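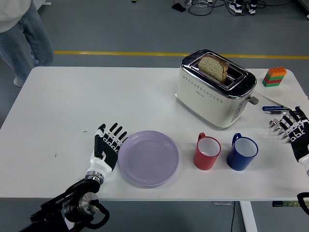

Breakfast at the Clurnino Workshop

The toast comes up and for a while nothing else happens. Then one of the hands starts to move, and the people standing behind the yellow line on the floor stop talking.

Clurnino opened its workshop to visitors on 21 July 2020, for the first time since it moved into the old Witon bottling building. The company builds two-handed robots and has spent most of the past year on kitchen tasks. Visitors came in small groups, one group at a time, and each group got the same three stops: the assembly benches, the test table and the room where the hands are repaired. Most people wanted to spend their whole visit at the test table.

It is a plain white table with rounded edges. The job that morning was a simple breakfast, and the things for it were already out: a lavender plate, a red mug, a dark blue mug and a cream-white toaster with a chrome top. A short tower of toy building blocks stood in the far corner, near some sheets of paper and a couple of pens. The two hands have black fingers with pale segments at the joints, and each one has four fingers and a thumb.

The task, as the staff explained it, goes like this. The right hand takes the bread from the toaster and puts it on the plate. The left hand holds the plate steady while that happens. Then the mugs are moved, one at a time, to a spot beside the plate. A person does all of it in a few seconds without thinking. The robot needs 41 seconds on a good run, and it had a few that were not so good.

On the first run our group watched, the right hand closed on the bread too high and pulled off a piece of crust. An engineer stopped the program, brushed the crumbs away and put in a fresh slice. On the second run the bread came out whole, swung a little between the fingers and landed with one corner hanging over the rim of the plate. That counts as a pass. The rule is that the bread has to stay on the plate when the hand lets go.

Bread is a hard thing to pick up

Several visitors asked why anyone would choose toast. The engineers had clearly been asked before. A mug is stiff and always the same shape, so once a hand has learned how to hold it, the hold mostly works again. Bread changes. A slice from the end of the loaf is smaller than one from the middle. It is soft before it goes in and brittle when it comes out, and it does not always sit straight in the slot. If the fingers press too hard it breaks, and if they press too lightly it slides back down.

The team keeps a log of every slice. By the day of the visit it had reached 278, and the loaves come from a grocery across the street. The log lists the kind of bread, the toaster setting and what went wrong. Whole-grain bread does better than white because the crust is firmer. Raisin bread was tried for a week in September and has not been tried again.

The mugs have their own trouble, and it is the handle. If the handle points to the side, the fingers can go around the body of the mug and the handle stays out of the way. When it points straight at the hand, the thumb runs into it. The robot has to pick another way in, and that is where it is slowest. One boy in our group asked if he could turn the red mug himself and see what the robot did. He was allowed to. The hand came in, stopped short, backed off and came around from the other side. He got a round of applause, and so did the robot.

Hands that wear out

The repair room is past the test table and is about the size of a one-car garage. The hands are made by Jedell, a small firm two towns over that used to make parts for sewing machines. Each one is attached at a wrist section and can be swapped in less time than it takes to change a bicycle tire.

The fingers are what wear out. Clurnino changes the fingertip covers after 220 hours of use, or sooner if toast crumbs get in under the edge, as they tend to. A tray on the bench held worn covers sorted by finger. The thumbs had the most damage by far, with shiny patches where the grip is tightest.

Visitors could put their own hand next to a spare one on the bench and compare. The robot's is a bit longer in the fingers than most people's. It can be posed, and a staff member set it so that people could shake it. The grip was firm and a little bony, and the joints clicked softly as they closed.

What it is for

The company does not sell a breakfast robot and says it has no plans to. Its first customer is Rodrigues, a catering supplier that packs trays for hospitals and care homes. The work there is a lot like the test table, with plates, cups and food that does not come in one standard shape. A trial with a single robot is due to begin once the pass rate on the toast task is high enough. Staff would not say what number they had agreed on, only that they were almost there with the mugs and had some way to go with the bread.

People asked about jobs, as they do at any event of this kind. The answer was that the trial robot would work the early shift, which Rodrigues has trouble filling. Not everyone in the group looked satisfied with that, and one woman who had packed trays herself asked several follow-up questions about speed. She pointed out that 41 seconds for one plate would never keep up with a line. The engineer agreed with her and wrote something down.

Our group was limited to 40 minutes and went a little over. On the way out we passed the test table again, where the next group was already in place and the robot was on its third slice. This one went onto the plate flat, right in the center. The engineer at the controls wrote it in the log and reached for the bread bag.

Clurnino plans to hold another open day when the trial is under way. Entry is free, and children are welcome with an adult. Visitors should wear closed shoes and stay behind the yellow line unless a member of staff asks them forward.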